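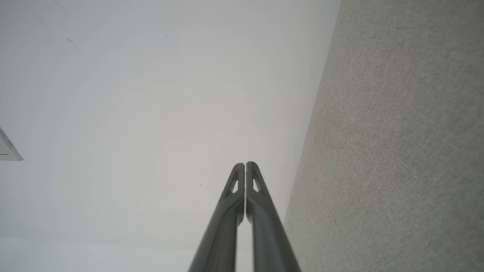

Ticket: Slow drip feed, back two beds not getting water
Opened by: Hina Siddiqui, Hallville
Status: Open, then closed, then open again, now closed

Hi Waqas, me again. Sorry to keep adding to this one but you said to write everything down as I went, so I am!

Background for whoever else picks this up. The controller is the Camel four-station that came with the house. It runs off the garden tap through a filter, a pressure reducer and then the valve box beside the shed. Stations 1 and 2 do the front, 3 does the tomatoes and 4 does the two back beds along the fence. Everything was fine until January, when we had that run of hot days and I noticed the beans at the far end looking very sorry for themselves.

Tuesday, 6.30 am
Ran station 4 by hand from the controller. Drippers closest to the valve were fine. Halfway along they were slow, and the last 15 or so had nothing at all. Station 3 was normal. Tap fully open.

6.50 am
Pulled the filter out and rinsed it in a bucket. There was a bit of brown muck in the mesh, nothing dramatic. Put it back, ran station 4 again and got exactly the same result. Bother.

7.15 am
Took the end cap off the last line to flush it, like you suggested. I was expecting a gush and got a dribble, clear water, no grit. So I walked back up the line feeling for wet mulch (my neighbour must think I've lost my marbles, crawling about in a dressing gown) and couldn't find a leak anywhere. No soggy spots, no hissing.

Reply from Waqas Bangash
Thanks Hina. If it's clear but weak at the end cap, have a look at the valve for station 4 before you go digging anything up. There's a little flow control screw on top of the Lodhi valves and it can get wound down. Turn it anticlockwise until it stops, then back a quarter turn. Also tell me how long the run is now. The older tube you've got doesn't like much more than 40 metres off one feed.

Same day, 5.40 pm
OK so the screw. It was about halfway down! I have no memory of touching it, but I was in that valve box in spring chasing a redback, so who knows. Wound it out and ran it again. Much better, water all the way to the second-last bed, and I closed the ticket feeling very pleased with myself.

Reopened, next morning
Spoke too soon. The last row is still only just weeping. I measured the run with the tape and it's 52 metres, which is my own fault, as I tacked on an extra loop for the pumpkins and forgot to mention it. Sorry!!

Reply from Waqas Bangash
Ha, that'd do it. Two choices. You can split it, with a second feed line from the valve down the fence and a tee into the far end, so water comes at it from both sides. Or swap the tube for pressure-compensating, which costs more and means redoing the lot. I'd split it. You'll need 19 mm poly, a tee, and 4 ratchet clamps. Don't use the push-on ones from Vurgate, they pop off in the heat.

Weekend update
Went with the split. Bought the poly and the clamps, and softened the ends in a mug of hot water from the kettle before pushing the fittings in – what a difference, I used to just swear at them. The trench was only a spade deep. I did nick the old line near the compost bin and had to put a joiner in, so if there's a leak there in future that's where to look.

Ran station 4 for a full cycle. Every dripper going, including the pumpkins. I sat a jam jar under one at each end for ten minutes and the levels were near enough the same.

Things I've changed, for the record:
Station 4 run time down from 40 minutes to 25
Flow screw on valve 4 fully out, less a quarter turn
Filter clean now on the calendar monthly
Pumpkin loop drawn onto the plan inside the shed door

One leftover question, no rush. The controller display goes blank for a second when station 4 kicks in. It comes back on its own and the program is still there. Is that the backup battery, or should I be looking at the wiring?

Reply from Waqas Bangash
Try a fresh battery first. If it still does it, start a new ticket and I'll bring the meter.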